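About Us

Hi, I'm Mattes Fuchs, and I run Covelard. We're a small training shop in Nosdale, and what we teach is how to work around robot arms without getting hurt and without breaking the arm. If you've landed on this page you probably have a robot already, or one is on the way and your boss has handed you the manual. Either way, welcome!

How we got going

I spent years at a packaging plant called Makov, mostly on the night shift, mostly fixing things. We had five robot cells and five different sets of habits. In one cell you hit the stop before you opened the door. In the next one over, people just sort of leaned in when the arm looked finished (I did it too, I'm not proud of it). The rules existed. They were in a binder with 300 pages in it, and the binder lived in an office that was locked at night.

So I started writing them out on single sheets and taping them up next to each cell. Other shifts asked for copies, then another plant asked, and a friend over at Okoro wanted me to come and talk to their new hires. That talk ran for two hours because they wouldn't stop asking questions, and by the end of August I'd handed in my notice.

What we teach

Our basic course is still built around those sheets. We cover the published safety standards too, and we'll go through the parts that apply to you line by line if you want, but most folks need to know what to do with their hands on a normal morning. Our house rules look like this, and you're welcome to borrow them:

Stop means stopped. Press it, look at the pendant, then reach. A robot that's standing still may only be waiting for its next part.

One person holds the pendant, and that person is the only one who starts the arm. If you hand it over, say so out loud.

Walk the cables before every session. Follow each one with your eyes from the top of the arm down to the tool, and then jog the arm slowly through its full reach and watch them again. You want enough slack for the wrist to turn and not so much that a loop can catch on the work. We do this with mixed bins in particular, where the arm has to go down between the walls with its cables in tow, and a soda can, a pair of sunglasses and a crumpled bit of clear plastic can all be lying on the same floor.
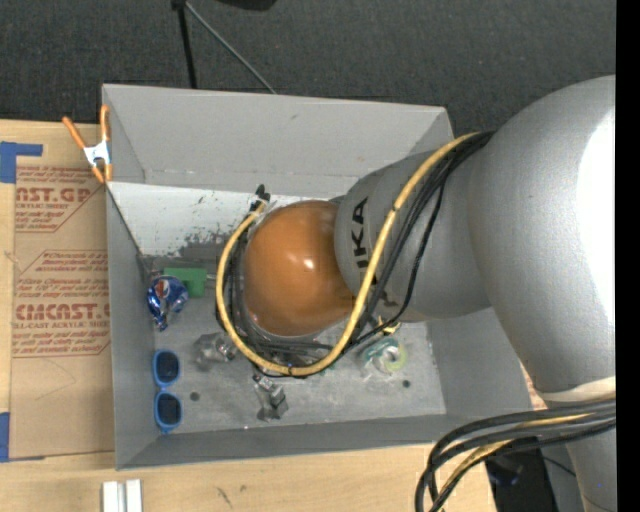 Set up the bin before you set up the program. Fix it to the table, check that it can't slide, and teach your approach points afterward. If somebody bumps it, teach them again. Yes, all of them!

Start slow. First run of anything new is at low speed with a finger on the stop, even if it's the same job as yesterday with one number changed.

Write down the near misses. A scraped wall, a snagged hose, a part that flew out of the gripper. No names needed, we just want the what and the where.

How a course works

We keep it small and most of it happens standing up. The talking part takes 60 minutes, then we go to the machine and stay there. Everybody gets a turn on the pendant, including the managers, who are usually the nervous ones. We can come to you or you can come to us in Nosdale, where the coffee is decent and parking is free.

We don't certify your equipment and we don't sell robots. If you need a formal risk assessment signed off, we'll tell you so and help you get your paperwork ready for it.

House rules last updated 04/03/2018. If you spot something you'd change, write to me. Two of the rules up there came from people who did.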